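# How Bread Dough Rises

Bread begins with four ingredients: flour, water, salt and yeast. When they are first mixed, the dough is small and heavy. After an hour in a warm kitchen, it may be twice as big. This page, prepared by the Stuscombe Food Learning Center, explains how that happens.

Yeast is a living thing, so tiny that a single one cannot be seen without a microscope. It belongs to the same family of life as mushrooms. The dry yeast sold in stores is resting. Warm water wakes it up, and it begins to feed on sugars that come from the flour. 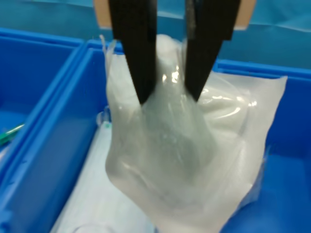 **Where do the bubbles in bread come from?**

Yeast makes a gas called carbon dioxide as it feeds. The gas is trapped inside the dough and forms bubbles. When the bread is baked, the dough sets firm around them and the holes stay.

Flour and water also make something stretchy called gluten. Kneading, or pushing and folding the dough, makes the gluten stronger. Strong gluten can stretch a long way before it tears, much like a balloon.

Temperature matters a great deal. Cold dough rises slowly, and a dough left in the refrigerator may need all night. Very hot water kills yeast, and dough made with it will stay flat.
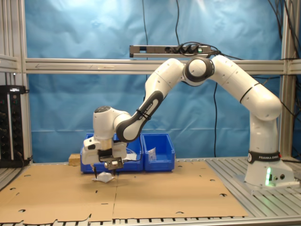
Salt slows the yeast down a little. It also gives bread much of its taste, and a loaf made without it seems dull to most people.

Some breads use no yeast at all. Many flatbreads are rolled thin and cooked in a hot pan. Soda bread rises with baking soda, which makes gas when it meets something sour, such as buttermilk.

Children who wish to bake at home should ask an adult to handle the oven.

Text by Iresha Talukder. Reviewed July 6, 2024.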